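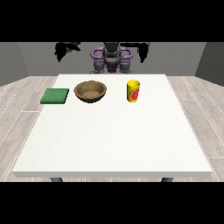 Naomi Bakilana did not set out to run a repair business. She was working in the returns department of Zateo, a kitchenware distributor, when she started taking home the pieces that were going to be thrown out. A chipped plate, a salad bowl with a split in the rim, a cutting board that had cupped in the warehouse. She had a garage and a cheap set of clamps.

"I wasn't trying to save the planet," she says. "I wanted a bigger salad bowl and I didn't want to pay for it."

That was nine years ago. Her shop, Rweyemamu, is named after the street her grandmother lived on, and it now takes in household items that most repair places turn away: bowls, trays, ladles, breadboxes, the lids of things. We met there in June, in the hour before it opened. She worked while we talked, sanding the inside of a bread bowl by hand and stopping now and then to feel it with her thumb.

Most of what comes in is wood, and most of the wood has been through a dishwasher. Bakilana doesn't lecture people over it. She asks when they first saw the crack and whether it has grown.

"If it opened up all at once, that's usually heat," she says. "If it crept along over a couple of years, that's usually how the bowl was cut in the first place. The second kind is harder. I can close it, but the wood wants to go back to where it was."

To close a crack she works glue into it with a thin blade, wraps the bowl in strips of bicycle inner tube and leaves it overnight. Band clamps work too, but she finds they slide up the side of anything with a slope to it. After that comes sanding, then oil, then a week on a shelf, then more oil. She uses plain mineral oil on anything that will hold food and finishes with beeswax if the customer wants a shine.

The price depends on the time. A simple crack is $58. A bowl that needs a new piece let into the rim can run to $200, and she says so before she starts. Plenty of people take the bowl home again at that point.

"That's fine. A bowl costs what it costs to you. I had a man pay the full two hundred for one I'm fairly sure came from a supermarket. His kids had learned to make pancakes in it."

She shares the building with Shabani Tanui, who ran a plastics molding line at a firm called Plastus before he came to work with her. He handles what she won't: melamine, nylon, handles that have come off pans. At first she had doubts about taking in plastic at all.

"She thought it was beneath the shop," Tanui says. "She'll tell you she didn't."

"I did think that," Bakilana says.

Tanui's argument was that people throw out good pans over bad handles. He keeps a wall of drawers filled with screws, ferrules and spacers taken from pans that were past saving, and he can usually match a handle from it. When he can't, he makes one. The one job he refuses is nonstick coating. Once that goes, he says, the pan goes, and he would sooner tell a customer so in the first minute.

He also won't touch cracked melamine that is going to be used for food. He can make it look right, but he doesn't trust the glue line after a few months of hot soup. Those pieces he will mend for display, and he writes "display only" on the bottom in paint marker so that it can't be missed.

The two of them finished 466 jobs last year, which Bakilana knows only on account of the tax forms. She keeps the tickets in shoe boxes. There was a period when they used a scheduling program called Flasard, and both of them speak of it without affection. It sent customers a message saying their item was ready when it had only been received.

"People drove in from out of town," Tanui says. "We gave them coffee. We got through a lot of coffee."

They went back to the phone. One of them calls when the work is done, usually after 2 in the afternoon, when the glue and oil are out of the way and they have clean hands.

I asked what people could do at home so that they never needed to come in. Bakilana put down the sandpaper for this one. Wash wooden things by hand, she said, and quickly. Don't leave them sitting in the sink. Dry them with a towel and then stand them somewhere with air on both sides, because a bowl left flat on a counter dries on the inside first and pulls itself out of shape. Oil them when they start to look pale. Use the soft side of the sponge.

"And use them," she said. "The worst ones I see have been on top of a cabinet for ten years next to the heating vent. They'd have been better off with a salad in them."

Tanui's advice was shorter. Tighten the screw when the handle first wobbles. By the time it spins, the threads have gone.

Neither of them has plans to grow. They had an offer to open a counter inside a larger store and turned it down after visiting — the bench would have been behind glass, and Bakilana did not like the idea of being watched while she sanded. They have talked about teaching an evening class, if they can find a way to do it that doesn't end with a dozen strangers' glue on the floor. Tanui wants to start with pan handles. Bakilana wants to start with spoons, which are small and cheap and can be ruined without anyone getting upset.

By then there was a woman at the door with a tray under her arm, looking in through the window. Bakilana checked the clock, wiped her hands on her apron and let her in ten minutes early.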